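Lillport Summer Baseball - Frequently Asked Questions

6 min read

Updated for August. Put together fast between games so if something's missing, email and I'll add it. Mostly answers to stuff people ask me at the snack window while I'm trying to make change.

What is this league?

Wood-bat summer ball, adults, two divisions. Upper division is mostly ex-college guys and a few who had a cup of coffee in indy ball. Lower division is everybody else. Nine innings upper, seven lower. Games at Brovari Field unless the schedule says otherwise.

Where's Brovari Field?

End of the mill road, past the water tower. If you hit the boat ramp you went too far. The map apps put the pin on the old softball diamond, ignore that. Park on the gravel side. Do NOT park along the left field fence, we've had 2 windshields go already this summer and the league doesn't pay for them.

What time do games start?

First pitch 6:15 pm. Doubleheaders 4:30 pm. Lights go off at 10:30 no matter what, it's on a timer and it belongs to the town. A game that isn't finished gets suspended and picked up from that exact spot, same count, same runners, before the next meeting of those teams.

Who's in the upper division this year?

Lillport, Fiore, Grostora, Mill Creek, and the two county teams. Fiore is back after sitting out last season. They lost most of their infield but kept the pitching.

How do the playoffs work?

Top four go. One plays four, two plays three, best of three. Final is best of five. Higher seed gets home field for games 1, 2 and 5 in the final.

Ties in the standings: head to head first, then runs allowed in head to head games, then coin flip. Not run differential. We dropped run differential after teams kept bunting with a 12 run lead and it got ugly.

Is there a mercy rule?

Ten runs after seven in the upper, after five in the lower. Not used in the playoffs.

What about extra innings?

Regular season, runner on second starting in the 11th. Playoffs, straight baseball till somebody wins or the lights go. The Fiore-Grostora semi two years back went 16 and had to be finished the next morning at 9. Gerardo Bellini caught every inning of it and then went 0 for 7, he would like it noted that he threw out three runners.

What happened with the protest in the Grostora game?

Get this one a lot. Short version: bottom of the ninth, tie game, bases loaded, one out. Pop up behind short. Plate ump calls infield fly, base ump doesn't see the signal, shortstop drops it, runner on third breaks for home and scores. Grostora says run counts, Lillport says the runner left early. He didn't leave early. On an infield fly that's dropped the batter is out but the runners can go at their own risk, there's no tag up. Run counts. Protest denied. Final stays 5-4 Grostora.

Wait, so you don't have to tag up on an infield fly?

If it's caught, yes. If it's dropped, no. Batter's out either way. Please stop emailing about this.

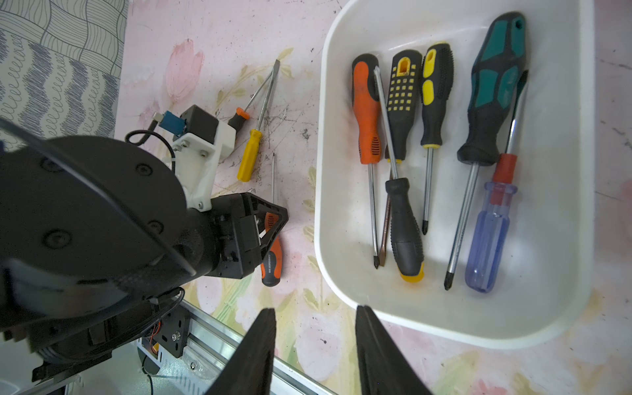
Bats next. Wood only, one-piece or approved composite wood, nothing over 2 and 3/4 inches in the barrel. No pine tar past 18 inches from the knob. Umps check before the game, and a bat that fails goes back in the car for the night. Bring your own tools too. You want a Phillips and a flat-blade both for the catcher's gear and the hinge screws on the dugout gate, and a tray of six screwdrivers is plenty for any team bag. The league doesn't lend out gear of any kind this year - helmets, shin guards, nothing.

Can I use metal cleats?

Upper yes, lower no. Pitchers in the lower division ask every year. Still no. The portable mound can't take it.

How many players on a roster?

24 max. You can add until the last two weeks of the regular season, then it's locked. To play in the playoffs you need five regular season games, and an inning on the mound counts as a game. Rainouts don't.

DH?

Yes, both divisions. Upper can also bat an extra hitter if both managers agree at the plate meeting. Agree before the lineup cards are swapped, not in the third inning.

Pitch limits?

None in the upper. Lower is 90 a game with a day of rest after 50. Managers keep the count and compare every inning. When they don't match, home book is official.

What does it cost to play?

Player fee is $236 for the season, covers umps, balls, lights and insurance. Jersey is seperate. Pay your manager, not me.

What does it cost to watch?

Free. Pass-the-hat in the fifth. Playoffs too.

What's the attendance record?

1697, for game 5 of the final against Grostora. People were standing on the berm down the right field line and out by the bullpen. We normally get a small fraction of that.

Who's leading the league in hitting?

Kanini Rweyemamu, center field, Lillport, and it isn't close. Leads in steals also. Stats get posted when the books come in. Late books = late stats. I don't have a secret set.

Is it a hit or an error if...

Scorer's call. Ordinary effort is the test. If an average fielder in this league makes the play it's an error. You can ask the scorer once, politely, after the game. Calls don't change after the stats are posted.

Rainouts - how do I find out?

Recording on the league line by 3:30 pm. After that it's up to the umps at the field. Once a game starts it needs five innings to be official, four and a half if the home team's ahead. Makeup dates are set by the home manager inside a week, or I pick one and nobody likes the ones I pick.

Can I bring a dog?

On a leash, berm only. Not behind the backstop, foul tips come back hard.

Do you keep foul balls?

Kids who bring one back get a freeze pop. Adults too I guess. We go through a lot of baseballs, please bring them back.

How do I try out?

Upper teams hold their own workouts in spring, ask the manager. Lower takes walk-ups until rosters fill. Pitchers and catchers get a call back basically the same day. If you play only first base, be patient.

Do you need umpires?

Always. Training is one evening plus two games working the bases with somebody experienced. You get paid per game, cash, before you leave the lot.

Is the final on the radio?

Working on it. Home games of the final should be on the high school station if thier booth crew is around. Will post here when I know.

Comments

dugoutdan: So if the infield fly gets dropped and the runner just stands there he's fine? Coached for years and had it wrong I think

lillport_mom3: Yes, he can stay put. We had this argument in the car for the entire ride home

RF Berm Regular: 1697 is low, they stopped clicking after the second inning. I was there

Gerardo B.: It was FOUR runners I threw out. Check the book

tomk: Does the five game thing count if you only pinch ran?

League desk: Tom - yes, any appearance. Gerardo - book says three.

Contact: the league desk, snack window side, game nights until the 7th inning | © Lillport Summer Baseball | Back to top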